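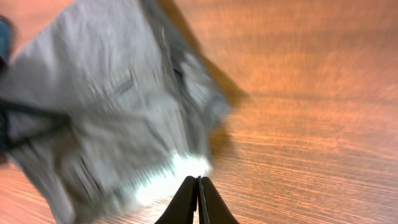
What do you do with a soft cotton piece that won't hold a fold?
Lay it flat, pull the two side seams straight, smooth from the middle outwards, and fold to the seams and never to the hem.

19th February, folding bench, Bredlow

Writing that at the top so I can find it again, as it took me most of the morning to get there and I'm really pleased with it. Hala asked me exactly that question before Christmas and I gave her a rambling reply about starch. Sorry, Hala! Forget the starch.

Today was all greys. The soft ones, worn-in cotton, the sort that goes down on the bench in a heap and stays a heap. I'd been putting them off because the stiff stuff is so satisfying (tea towels practically fold themselves) but the soft ones are where you learn something.

Wash: 40 degrees, spin at 1,300, same as the December batch. Usual powder, half a scoop. Line in the back passage overnight with the window on the latch. Everything felt dry to the hand by the time I took it down, apart from the thick hems, so I turned those outwards over the chair backs and had a cup of tea.

First go: picked each piece up by the shoulders or corners, shook it once, laid it down, folded in thirds. Looks fine for as long as you stand there looking. Then you lift it on to the shelf and the middle third slides out of the side like a tongue. Laurier's method is the same but with a harder shake, and I gave it a fair try, and all I got was the same slide with more noise.

Second go: laid flat, lined up the bottom hem with the edge of the bench, folded from there. Better, but the hems on old cotton are not straight any more. They've been washed into a wave. If you true up to the hem you carry the wave into every layer above it, and by the last fold it has come round to the front and is sitting there grinning at you.

Third go was the good one. Ignore the hem completely. Find the side seams, or the selvedges on a towel, and pull those two lines straight and parallel. Then palms flat in the middle and push out, and the loose cloth goes where it wants to go, which is mostly down to the hem. Let it! A wavy hem on the inside of a fold does no harm to anyone. I did the rest of the pile this way and it went up on the shelf and stayed up. I took it down and put it back up again a few times just to enjoy it.

Notes on the seams, for when I've forgotten:

-- A twisted T-shirt (side seam wandering round to the front) has to be folded to the fold line you make, with the seam left wherever it lands. Don't fight it. I did fight it, on a big one, for 14 minutes, and it won.

-- Anything with a contrast trim or tape stitched on is going to pucker next to the stitching, because the tape shrinks at its own rate. Smooth along the tape first, then away from it. Going across it just piles up a ridge.

-- Double layers, pockets, turned-up cuffs: put them on the outside of the fold. Inside, they make a lump that tips the whole stack.

-- Grey shows every crease in the overhead light and hardly any by the window. So judge it by the window light for the shelf and the overhead for anything going out of the door. Ravinder spotted this, not me, and now I can't stop seeing it.

Sorting. I've changed my mind about this since the last entry. I used to sort by colour before folding because it looked so smart on the bench, a pile of grey, a pile of navy, a pile of black. It does look smart. But the denim doesn't fold anything like the cotton, and the heavy navy drill is different again, so I kept changing hands, as it were, in the middle of a pile. Now it's by weight of cloth first and colour on the shelf. The bench looks a mess and the work goes faster. Murray walked past and asked if there'd been a burglary.

The one thing I'd keep from the old way is holding dark blue apart from pale grey while it's still damp. We had a touch of colour on a towel in December from leaving them in the basket together over lunch. It came out in the next wash but I'd sooner not do it twice.

Tried the Plulance board in the afternoon, the hinged one Mélanie brought back. I wanted to love it. On shirts it's lovely, properly lovely, flip flip flip and you have a shop window. On soft cotton the flaps throw a bit of air under the cloth as they come over and the top layer lifts and lands crooked. If you close the flaps slowly it doesn't happen, but then you may as well use your hands. I'd say keep it on the left end of the bench for shirts and pillowcases. Mélanie thinks a rougher surface on the flaps would grip better and has gone off to look for some felt. I'm all for it.

Steam: a light pass before folding makes a big difference on anything marked 100 per cent cotton, and very little on the blends. Hold the iron just clear of the cloth, don't press. Pressing flattens the brushed side and it goes shiny where the light catches it, and then you've got a patch you can't get rid of. Let it rest until it's cool before the first fold or you set the fold in for good. (I know. I was in a hurry.)

Things wanted:

Another shelf liner, the ribbed kind. The smooth one is half the reason stacks creep forward.
A longer rail for the back passage, if Laurier still has the offcut from the Ledesma job.
Labels for the weights. I've been writing L, M and H on masking tape and the L has already fallen off.
New cover for the ironing board. The padding has gone thin at the wide end and you can feel the mesh through it.

Still don't know what to do about fitted sheets. Hala's way is to tuck the corners into each other and then treat it as a flat one, and hers come out beautifully square, and mine come out like a cushion. She's going to stand next to me and do one slowly.

Tomorrow: the Peltum bag, which is all knits, so none of the seam business will help and I'll have to start again from scratch. Can't wait. Somebody please leave me the wide end of the bench.

Added later: checked the shelf on my way out. The seam-folded pile is just as I left it. The pile I did by the hem has a lean on it, so I'll redo that one first thing.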